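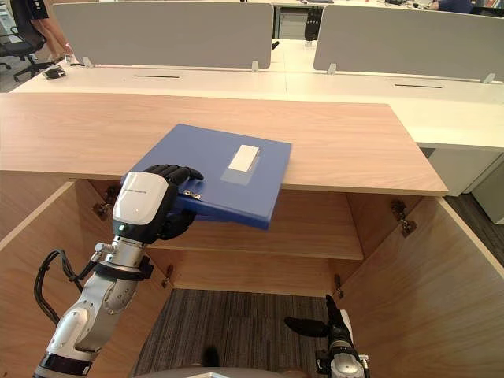
December 2023. Binder cabinet, continued. Finally doing the clear-out I put off since March. Old Sutherland binders come out, Brundasora paperwork goes in, and everything gets a label this time. The blue ring binders have a clear pocket on the cover with a white paper label in it, fine when it's on a desk, no use at all once the thing is in a stack. So spine labels on every one from now on. Both doors all the way open before you start, otherwise you're fighting them the whole time.

Numbers so far:
2315 - Sutherland, calibration sheets. Keep.
2457 - Vurkton delivery notes. Keep, but half the pages are punched wrong, redo.
Jondo quotes - no number at all?? Ask whoever set up the list.

Want 7 binders max in here, rest to the archive room. Lying flat for now, will stand them up if the shelf hight allows. Havent measured yet.

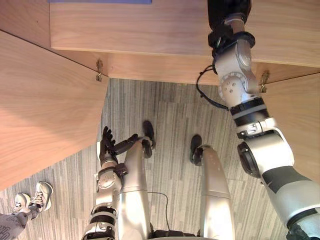

Archive room key is not on the hook, so the outgoing ones wait till I find it. Don't put them back in the cabinet in the meantime please. Also the register sheet still lists 3 binders under the old project name, crossed those out in pencil, needs doing properly in the file too.

Next, the top board. Want to go over the screws and brackets while the shelf is mostly clear. Small screwdriver, not the big one, it chews the heads. Check hinges as well, four of them, two a side.

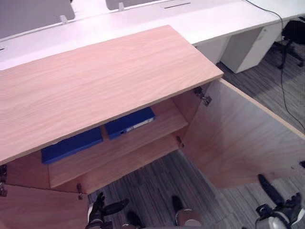
Cabinet with top board tilted, two blue binders flat on the shelf.

To do: print spine labels (bigger font than last time), repunch 2457, fix register, find key. Lower compartment stays free for the Brundasora stuff, dont fill it with catalogs again.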